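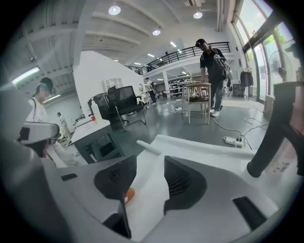 Workshop tips: the software side of hand-held grippers

Short ones, in no order. Collected over 7 months of teaching kitchen and bathroom jobs to the arm with Veltex grippers. Skip what you know.

Clocks first. Before calibration, before anything. Two grippers and a head camera, three clocks, and they drift. Sync at the start of every session and again after lunch. We lost a whole August afternoon to a right hand that was running 80 milliseconds behind the left. Looked fine on playback. Trained like rubbish.

Cheap check for the above: clap the fingers shut twice at the start of each take. Two sharp dips in the opening width, two matching moments in the video. If they don't line up, stop and fix it there and then. Don't "correct it later in the script". You won't.

Map the room before you record. One slow loop with the gripper, look at the corners, look at the floor, come back to where you began. Tracking hates plain white walls and big windows. Give it clutter - shelves, chair legs, anything with edges. If the sun has moved round a lot, map again.

Name takes by job, not by date. tap_left_014 beats a string of numbers every time. Lower case, no spaces, no brackets. The Baltdale importer drops any file with a bracket in the name and doesnt say so.

Keep the bad takes. Seperate folder, one word on why: slipped, bumped, late. Handy when you want to test the filter.

Write the filter before you have the data. Ours throws out takes shorter than two seconds, takes where tracking jumps, and takes where the fingers never close. Out of 676 takes in the last batch it kept 332. Painful. The policy trained on the small pile was steadier at the tap than the one trained on the lot, so the filter stays.

Gripper width: save the raw value as well as the scaled one. Rescaling from raw takes a minute. Getting raw back from scaled, no chance.

Start positions. Vary them on purpose. Stand a step left, a step right, come in high, come in low. If every take begins from the same spot the planner will be lost anywhere else.
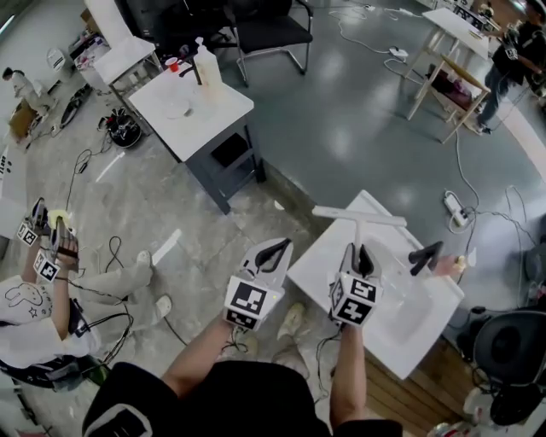 Do I need to redo the hand-eye calibration if I only swap the finger pads?

Usually you can leave the camera part alone, but redo the width and the fingertip offset. New pads are never quite the length of the old ones, and a few millimetres out is enough to miss a tap lever. Close fully, zero it, open fully, save. Then one test pick before you carry on.

More bits.

Markers: if you use printed ones, matt paper, flat, white border left on. Glossy goes blank under ceiling lights. Put the printed size in the config in metres. Measure it with a ruler, printers shrink things.

One ID per marker face, and write the list down somewhere that isn't the laptop. Two faces with the same ID and the pose will flip about like a fish.

Smoothing - go easy. A light filter on the pose is fine. A heavy one rounds off the very moment of contact and that's the bit you wanted.

Planning limits. Set the speed cap low for the first replay on the arm, then raise it in steps. Caldeira's planner keeps the cap from the last run, so check it each morning. Also check which tool is loaded. Old tool, new pads = scraped worktop.

Replay in the viewer before replay on the arm. Watch the elbow, not the hand. The hand goes where you told it, the elbow goes wherever it likes.

Disk space. Look before you start, not when the red warning comes up halfway through a take. Copy off at lunch, check the copy opens, then delete.

Pin your versions. The Urnville tracking update swapped the y and z axes and the only clue was one line in the notes. Save the version number inside every take, it costs nothing.

Gloves, sleeves and long hair in view of the wrist camera: tuck, roll, tie back.

More when I get a minute. Cable labels next probably.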